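The Weights and Measures Man

Roel Mulder tested scales for the county. His district ran from Studbridge to the river and held 1,476 registered devices, counting fuel pumps, deli scales, truck platforms and the one brass balance at the pharmacy in Takard, which was used for display and did not need to be tested. He tested it anyway, each February.

The procedure was fixed. He placed the case on a level surface, let the weights reach room temperature, and zeroed the device. He applied the load in steps, going up and then coming down. He wrote each reading in pencil and signed in ink. A device within tolerance got a green seal. A device outside tolerance got a red tag, and the owner had 12 days to repair it.

In October 2023 he was sent to the grocery on Price Street to check the produce scales. The complaint form said only "heavy." He entered by the drinks aisle and went to find the manager. 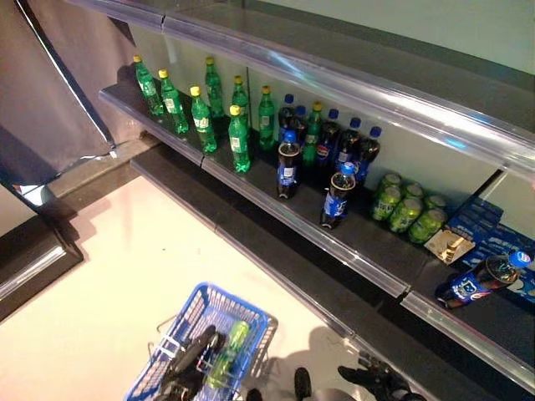

Green bottles with yellow caps, drinks aisle.

The manager was at lunch. The assistant manager signed the entry form without reading it and showed him the scales. There were two. The first passed at every load. The second passed on the way up and read nine grams high on the way down.

Mulder repeated the test. Nine grams. He moved the scale to another counter, leveled it, and waited for the bubble to settle. Nine grams.

He knew the model, a Cloltunico with a steel pan. He had owned one. His wife had bought it for the kitchen when they still made bread, and it had the same fault: it gave the right weight for whatever was added and kept a little back when things were taken away. He had opened it several times and cleaned the load cell. The error returned within a week. When she moved to Studbridge she took the bread pans and left the scale.

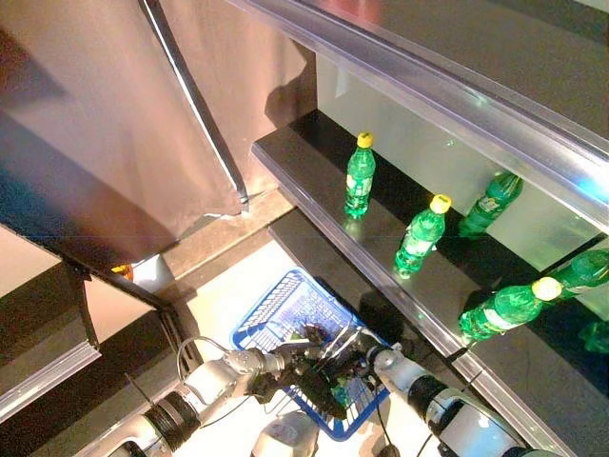 "What happens to the scale now?" the assistant manager asked.

"It's out of service until it's repaired and I test it again."

He tied the red tag to the foot of the scale and copied the serial number into the report. Under "Nature of fault" he wrote: Does not return to zero. He looked at the line for a time. The form had a second box, "Probable cause," which most inspectors left blank. He wrote: Age, or use.

He packed the weights from largest to smallest, each in its own felt socket, and closed the case. On the way out he bought a bag of flour marked two kilograms. In the car he took out the portable balance, set it on the passenger seat, and put it away again without switching it on. The seat was not level.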